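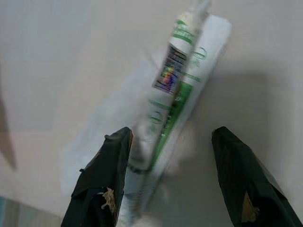 Pillow covers shrink most in the first wash, so measure before cutting the replacement. Lay the old cover flat on a hard surface and smooth it from the center out. A white tabletop works well: a dark seam allowance shows clearly against it. Record length and width, then add 28 mm to each for seams. 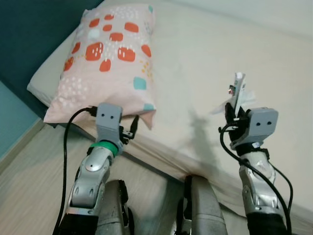

Gralia — September

Prewash the fabric at the temperature you will use later. For a printed cotton such as Tadetti, turn the piece face down and press it damp. Cut on the straight grain — a cover cut off-grain twists at the corners.

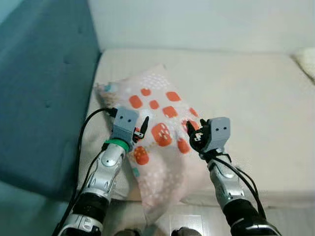

Patterned cover, pale pink ground.

Place right sides together and stitch three sides. Leave one short side open for the zipper. Set the stitch length to 2.5 mm and backstitch at each end. Trim the corners to 3 mm from the stitching.

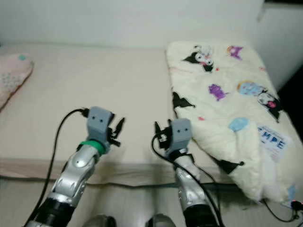
Pale beige sheet on a low bed.

Baste the zipper, stitch both sides, and open it halfway before closing the last seam. Turn the cover out and press the edges.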